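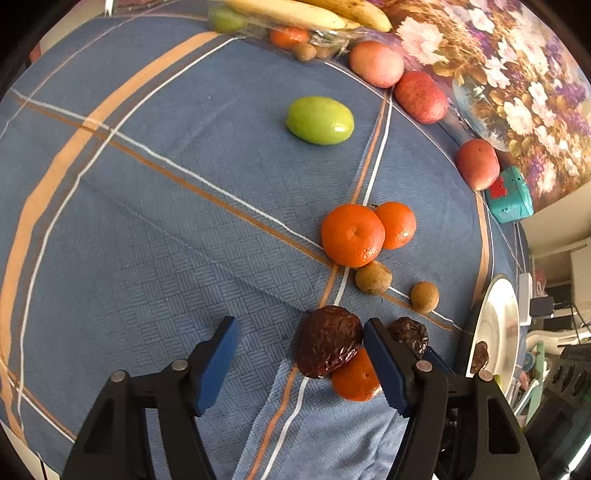 Je reprends le carnet de la pince à main, laissé de côté depuis décembre. Le principe reste le même : on tient l'outil, on fait les gestes soi-même, et les trajectoires servent ensuite à régler le petit bras Nurnell fixé à l'établi. Pour les objets, j'ai choisi des fruits. Une datte bien ridée est un bon cas difficile, sombre et brillante par endroits, surtout quand une mandarine se trouve juste à côté et que les patins bleus doivent passer entre les deux.

Côté réglages, j'ai changé 2 choses. L'ouverture des mâchoires est relue à chaque prise de vue, et les vidéos sont découpées par geste avec un script que j'ai appelé Joterside. J'en suis à plus de 275 gestes enregistrés. J'en ai jeté 29, presque tous pour la même raison : je bougeais le poignet trop vite et le suivi de position décrochait.

Reste la question du métal. Sur le tissu, le contour des fruits sort assez proprement.
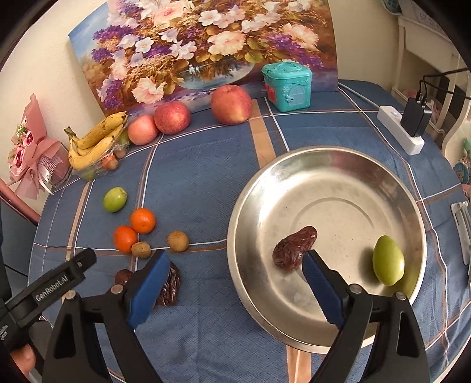 Dans une bassine en inox, les reflets gênent l'estimation de profondeur et le bord incliné oblige à arriver de plus haut. J'ai essayé de baisser l'exposition, sans grand effet. Je vais plutôt enregistrer une série à part, uniquement des prises dans un récipient, en commençant par les dattes et les jujubes.

Le bras, lui, attend toujours son nouveau support. Celui d'origine prend du jeu au bout de sept essais et je dois resserrer la vis de base. Les plans de la pièce de remplacement sont dans le dossier Brencombe, version 2. Il faut encore que je corrige l'entraxe avant de lancer l'impression.

Publié le 1er août 2024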